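How to Sort Out the Empty Bottles in a Small Room

Print this page | E-mail this to a friend

I have been meaning to write this one up since May, when my sister came to stay and asked, very kindly, whether I was collecting bottles or only forgetting them. The truth was a bit of both. I work in a small room and drink something all day long, and by the evening there is usually a little gathering of empties on the floor, some standing, some lying down, one under my heel. If you have the same trouble, pour yourself something and read on. The whole job takes less time than I have spent telling you about it.

What you will need

A wastebasket with a liner
A bag or box for the bottles you are keeping for recycling
A damp cloth
A shelf rack or a basket, if you have one (more about that further down)

Step 1. Gather them in one spot

Start by bringing every bottle to the same patch of floor or table. Don't throw anything out yet! I know it's tempting, but when you pick up one bottle and carry it off, you walk back, see a sock, deal with the sock, and there goes your afternoon. Look behind the chair legs and along the baseboards, and check the windowsill, where bottles like to hide behind the curtain.

Step 2. Pick each one up and look it over

You are looking for three things — is there anything left inside, is the cap on, and has it been squashed already? Hold it up to the light if the label covers most of the bottle. Clear plastic is easy at the neck, but a big bright label can hide a good two inches of old soda, and I have the stain on my good rug to show for it.
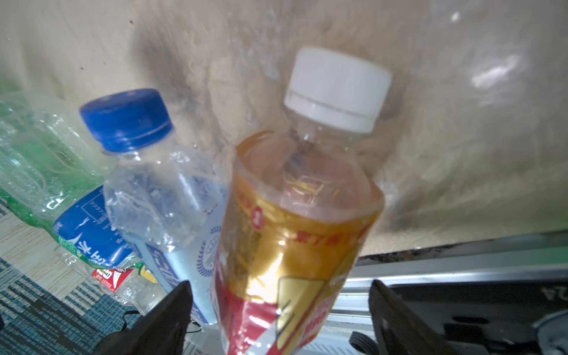
Clear bottle with a gold, red and white label and its white cap on, next to a crinkled water bottle with a blue cap.

Take them to the sink if you find any liquid. A quick rinse with cold water is plenty. Let them drain upside down in the dish rack while you carry on with the rest, and don't fuss over the last drop or two.

Step 3. Squash, then cap

A bottle with its cap screwed tight will not squash, no matter how hard you lean on it, and if it does give way the cap can fly off and startle the cat. So take the cap off, press the middle flat with both hands (or roll it up from the bottom like a toothpaste tube, which my father always did), and screw the cap back on while you're still holding it flat. That keeps the air out and the bottle stays small. The thin water bottles fold up with hardly any effort. Thicker ones need a knee.

One word of warning: if your town has a deposit machine, leave the bottles whole. Ours at the Dernolo market won't read a label that has been creased, and I once stood there feeding it the same bottle over and over with a line of people behind me. Ask at your own store before you squash a whole bagful.

Step 4. Keep the trash and the bottles apart

Wrappers, snack bags and used tissues go in the wastebasket. Bottles go in the bag. I like a plastic basket with holes in the sides for a small room, as it weighs next to nothing and you can carry it out to the kitchen in one hand. Fold the liner well down over the rim on the outside, so it doesn't slide in the first time you drop something heavy on it. If yours still slips, tie a small knot in the slack at one side.

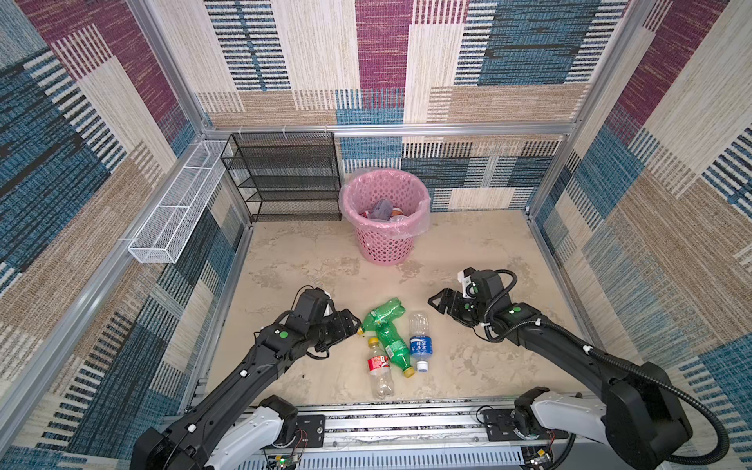 Three bottles together on the floor, with the pink wastebasket and the black mesh rack behind them.

Step 5. Make use of your shelves

A mesh rack is a lovely thing to have, and it is a shame to leave it bare while everything sits on the floor. Give the lowest shelf to full bottles, where the weight will keep the rack steady, and the next one up to the empties you haven't taken out yet. A long wire basket on the wall is handy too, especially one with compartments, though I'd save that for light things like cloths and spare liners.

Step 6. Wipe the floor

Anything sugary leaves a ring, even when you're sure it didn't drip. Go over the patch with your damp cloth and then a dry one. On a pale floor you'll want to get down low and look across it toward the window.

Once you are caught up, try to do it every evening before supper. With four or five bottles it is no work at all, and I usually have the radio on anyway.

Comments

Ctibor Skála wrote:
The toothpaste tube method is the best one. My grandmother did it that way too. I would add that you should peel the label off first if your recycling place asks for it. Warm water helps with the glue.

mapleporch wrote:
I let mine go a whole winter and took 212 bottles in one trip. Never again. The car smelled like orange soda until spring!

R. Gwilliam wrote:
Do you rinse the caps as well? Mine get sticky and then I can't get them off.

Reply from the author:
I do, just a swish under the faucet. A rubber glove is good for getting a grip on the stubborn ones.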